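Kustard – About us
Print this page | E-mail this page

We teach robot arms to handle the things people have at home.

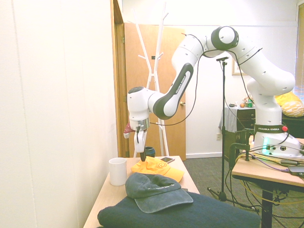
Kustard is a small company that prepares robot arms for work in ordinary rooms. We do not build the arms ourselves. Our customers buy or rent an arm, and we bring the rest: the mounting, the software, the training of the arm and the training of the people who will use it. Most of our tests are done with soft and everyday objects, because these are the ones that give our customers trouble. A baseball cap is a good case. It has a stiff brim and a soft crown, and it can lie in many ways, so when the two fingers come down on an orange cap with a mug and a phone close by, the arm must know the cap from its neighbors and must leave these in peace. A second cap lying on folded fabric is harder again, as dark cloth on dark cloth is not easy to tell apart.

How we started

The company began in Gallska with one arm and one idea, which was to sell a sorting station for small laundries. The station was too expensive and we sold very few of them. But several laundries asked if they could have only the part that picks up clothing, and use it with a table they already had. This was the beginning of our present service. Later we opened a second workshop in Godinho, where all the longer tests are done now.

What we offer

Our main product is called Flukari. It is a kit of software and lessons for a seven-joint arm with a two-finger hand. The basic kit has 36 lessons. Each lesson covers one action, for example to lift a hat by its crown, to turn a mug by the handle or to move a garment without opening the fold. The customer can start with the lessons as they are, and then add own objects – we help with this during the first weeks, and after that most customers do it alone.

Before a lesson goes into the kit, it has to be repeated 1000 times in our workshop. We change the light, the table height and the order of the objects between the runs. A lesson which fails too often goes back to the team, and we write down the reason. Our list of recorded failures has 3661 entries at the moment, and every customer of Flukari can read it. Some people in our field find this strange. We think that a buyer has the right to know what the arm cannot do yet.

We also offer a visit service. Two of our people come with the equipment, set it up on your own table and work with your own objects for one day. At the end you receive a written report, which says plainly if we believe the kit is useful for you. It has happened more than once that we advised against buying.

What we do not do

We do not take work with food, glass bottles under pressure or medicines. We also do not install arms in places where small children can reach the table. For heavy loads please ask another supplier, as our lessons are made for objects up to 600 grams.

Visiting and contact

The Godinho workshop is open to visitors in the afternoon, from two o'clock, if you write to us some days before. Please bring one or two objects that you would like to see handled. Hats, gloves and bags are welcome. The office in Gallska is for orders and service only and has no demonstration room. In February both places are closed for the yearly check of the equipment, but e-mails are answered – maybe a little slower than usual.

Recent items
Flukari: new lessons for gloves and scarves
How to prepare your table before our visit
Reading the failure list: a short guide
Godinho workshop: directions and parking
Spare fingers and how to order them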